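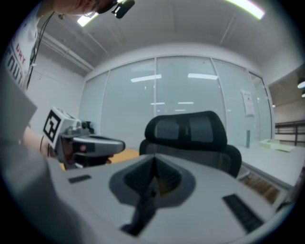
Hand-held gripper with marker plate fitted, demonstration area, second floor.

Hand-held gripper: recorded finger position does not return to zero after closing

Posted by Davoud Kiani, April 2023
Category: Faults and safety reports
Equipment: paired hand-held grippers

Our department operates two hand-held grippers for recording manual tasks, which are later replayed on a fixed arm. One unit has developed a fault that I wish to report and, if possible, resolve without returning the equipment.

After a number of open-and-close cycles, the recorded finger width no longer returns to zero when the fingers are fully closed. The log shows a remaining opening of 7 mm. The second unit, used by the same operator in the same session, does not show the error. Of the 43 recordings made on the affected unit, the first few are correct and the rest carry the offset.

The matter became a safety concern during replay. The arm was commanded to a width that did not match the real one, closed too far on a glass jar, and broke it. No one was injured. The cell was stopped with the emergency stop and has remained locked out.

The following steps have been completed:
Recalibration of the zero position, twice.
Replacement of the cable.
Cleaning of the printed markers with a dry cloth.
Restart of the recording software, Edoter, with default settings.

The offset returned each time. Members are asked to advise whether this indicates wear in the finger mechanism or an error in the tracking of the markers.

Kastness

The symptoms described are consistent with slippage in the finger drive. If tracking were at fault, the value would normally jump or drop out. A steady offset that survives recalibration points to a part that moves under load.

Please proceed as follows. With the unit switched off, close the fingers by hand and draw a fine pencil line across the finger carrier and the housing. Complete 40 full cycles at normal grip force, then close the fingers again and inspect the line. If the two halves no longer meet, the clamp screw on the carrier is loose or its seat is worn. A loose screw may be tightened in accordance with the service sheet. A worn seat requires a new carrier — adhesive should not be used.

The existing recordings should be withheld from replay until the test has been completed. It is not advisable to subtract 7 mm from the whole set, as the point at which the offset began is not known for each file.

Vesia

We had the same thing. Changed the cable, no difference. Sent it back in May last year and the replacement has been fine.

Öztürkmen

I agree with the pencil test. I would add that the replay side requires attention regardless of the cause. An arm should not be able to break a jar on the strength of one incorrect width value. Set a force limit on the closing movement and confirm it with a soft test block before the lockout is removed. The incident should also be entered in your department's safety log, even though there was no injury.

Kindly report the result of the line test in this thread.

Viewed 3,466 times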